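Home Task Demonstrators - Call for Participants

Pelline invites applications from adults to record household tasks for Uvulix, a learning system for domestic robots. Sessions are held in the furnished living area at our Bolimen site, commencing in February.

Participants guide a two-fingered gripper through everyday chores, chiefly picking up and folding clothing left on sofas and chairs. Each attempt is recorded from the wrist camera and labelled by the participant before the next begins. The collection now holds 2,775 demonstrations, of which 324 involve garments; the target for garments is 715.

No technical background is required. Applicants must be able to stand for 2 hours and attend a paid induction. Unsuccessful attempts are retained and paid at the same rate - participants are asked not to discard them.

Applications should be directed to the Pai programme office and should state preferred hours. Enquiries regarding access to the site are welcome.
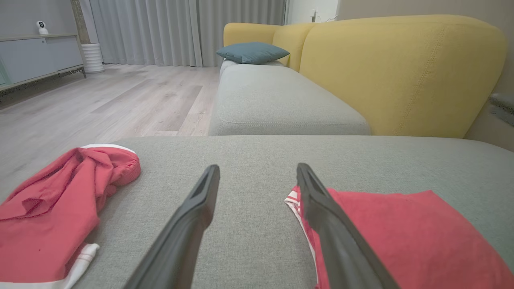
Zinash Tufa: Could you please clarify whether left-handed applicants are eligible, and whether the induction may be completed in the evening?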